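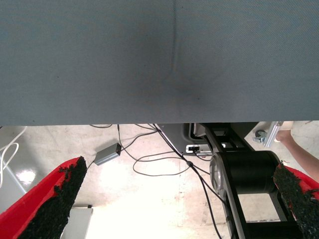 Section 6: Building a collection and scheduling daily messages

Use this section after you have created your Miroter account and signed in on a computer. The phone app can read and share collections but cannot create a schedule. If you only want to send single messages by hand, go to Section 8.

Before you start

Have these ready:
– your quotes or sayings, typed out or in a spreadsheet
– the name of the person who said or wrote each one
– a list of who will receive the messages, if you plan to send them by email
– the editor or owner role on your account (readers will not see the Collections menu)

Terms used in this section

Collection: a group of entries that share a title and a look.
Entry: one quote, proverb, wish or status line, with its author and tags.
Card: the finished picture that Miroter makes from an entry.
Queue: the order in which entries will go out.

Creating a collection

1. Open Collections in the left menu and choose New.
2. Type a title. Readers see the title at the top of every email, so "Morning messages for the night team" works better than "List new final."
3. Choose a language. This sets the spell checker and the line breaks. It does not translate anything.
4. Choose who can see it: Only me, My group, or Anyone with the link.
5. Press Save. The collection opens with an empty table.

Note: You can change the title and the visibility later. The language can be changed only while the collection is empty.

Adding entries by hand

1. Press Add entry.
2. Type or paste the text in the Message box. Leave out the quotation marks. Miroter adds them in the style set for the collection, and if you type your own you will get them twice.
3. Fill in the Author box. Start typing and pick the name from the list if it is already there. If it is not, type it in full and press Enter.
4. Fill in the Source box if you know where the words come from: a speech, a letter, a book, a conversation. This box may be left blank.
5. Add tags, separated by commas.
6. Press Save, or Save and add another.

A filled-in entry looks like this:

Message: I swept the shop before I owned the shop, and I still know where the dust goes.
Author: Etenesh Admasu
Source: Talk to new staff, March
Tags: work, start of shift, patience

Another:

Message: My mother worked two jobs and called both of them temporary.
Author: Tia Hulme
Source: (blank)
Tags: family, work, mothers

Note: A message on a card should be no longer than 40 words. Longer messages are saved and can be sent as plain text, but the card button stays gray until you shorten them.

Names with accents and other marks

Type names as their owners write them. Miroter keeps every mark, including those in names such as Tăng, and sorts them next to the plain letter. Searching for "Tang" will also find "Tăng," so readers with an ordinary keyboard do not need to do anything special.

If a mark shows as an empty square on the card, the card font does not have that letter. Change the font to Eta, which has the full set, and press Refresh card.

Importing a spreadsheet

1. Save your spreadsheet as a CSV file. Choose the UTF-8 option if your program offers it.
2. Check that the top row holds the column names Message, Author, Source and Tags, spelled that way. The order of the columns does not matter.
3. In the collection, open More, then Import.
4. Choose the file. A preview of the first few rows appears.
5. Look down the preview. If the author names are in the Message column, press Back and fix the top row in your spreadsheet.
6. Press Import.

Rows with an empty Message cell are skipped. Rows with an empty Author cell come in marked "Needs author" and are held out of the queue until you deal with them.

Caution: Importing the same file again adds every row again. Use Replace matching entries on the preview screen if you are bringing in a corrected copy of an earlier file. Duplicates can be removed with More, then Find duplicates, but you will have to confirm each pair yourself.

Crediting authors

Many well-known sayings travel with the wrong name attached. Miroter does not check authorship. If you are not sure who said something, set Author to Unknown, or tick Attributed to, which puts those words before the name on the card.

Do not use Anonymous when you mean Unknown. Anonymous entries are treated as written by a member of your group who asked not to be named, and the card says "From one of us."

For words from people you know or work with, ask first. The Permission box on each entry lets you record that you did. Type the person's name and how they agreed, for example "Gebremedhin Tefera, by email." Readers never see this box.

Caution: Short quotes from published books and song lyrics may still be protected. Setting a collection to Anyone with the link makes it public. Check that you have the right to share what is in it before you change this setting.

Choosing a card style

1. Open the Style tab.
2. Pick a layout. Plain puts the words in the middle. Split puts them beside a background picture. Banner is a wide strip that suits email headers.
3. Pick a background. You can use a flat color, one of the built-in backgrounds, or your own upload.
4. Pick a font and a text color. If the color is too close to the background, a yellow warning shows under the preview. You can ignore the warning, but people reading on a phone outdoors will have trouble.
5. Set the position of the author's name.
6. Press Apply to all, or Apply to new entries only.

Note: Apply to all redraws every card in the collection. Cards you have already sent do not change. Cards shown through a shared link do.

Setting the schedule

1. Open the Schedule tab and turn on Daily message.
2. Set the send time. The default is 6 a.m. in the time zone on your account page. Readers in other zones get it at the same moment, whatever their own clock says.
3. Choose the days to send.
4. Choose an order: As listed, Shuffled, or By tag. By tag asks you to match a tag to each day.
5. Set Repeat after. A message will not go out again until this many weeks have passed. The default is eight.
6. Press Start.

The first message goes out at the next send time. A message cannot be pulled back once it is sent – if you spot a mistake in one, correct the entry and use Send correction, which goes to the same people with the corrected card.

If the queue runs out before the repeat period is over, Miroter stops sending and emails the owner. It does not fill the gap with messages from other collections. With a short collection, either add entries or lower the Repeat after setting.

Holding and skipping

To skip one entry, open the queue and press Skip next to it. It moves to the end.

To stop everything for a while, press Hold at the top of the Schedule tab. Use this when a cheerful message would be out of place, such as after bad news in your group. Hold stays on until you turn it off. The queue keeps its place.

Adding readers

1. Open the Readers tab.
2. Paste in email addresses, one to a line, or pick people from your group.
3. Press Invite.

Each person gets an email with a Yes button. Nothing more is sent until they press it. Invited people who have not answered show in italics. You may send one reminder. After that the address is locked for that collection, and the person would have to join through the link.

Printing with Pritum

If your account includes the Pritum add-on, a Print button shows next to each card.

1. Select the cards you want.
2. Press Print and choose a sheet size.
3. Choose one card per page or two per page.
4. Turn on Cut marks if you will be trimming them by hand.
5. Print a test page on plain paper, then load your card stock.

Caution: In your printer's own window, set the scale to Actual size. Fit to page shrinks the cards and the cut marks will no longer line up with the back.

Sharing the editing work

The owner can add up to six editors to a collection. Open More, then Editors, and type their names. Changes are listed under History with the name of the person who made them, as in "Hiwot Demissie changed Author from Unknown to Emlyn Price." Any editor can undo any line in the history, except for deleting a reader.

If two editors have the same entry open, the one who saves last will see both versions side by side and has to pick one.

Common problems

The daily message did not arrive. Check that Hold is off, then look in the reader's junk folder. If over 40 readers are on the same company mail system, ask whoever runs that system to allow mail from Miroter.

The card cuts off the last line. Reduce the text size by one step in the Style tab, or move the author's name below the message.

The same quote went out on consecutive days. It is in the collection twice with a small difference, often a missing comma. Run Find duplicates with Loose match turned on.

An author appears twice in the list. Open Authors, select both spellings and press Merge. The spelling you selected first is kept.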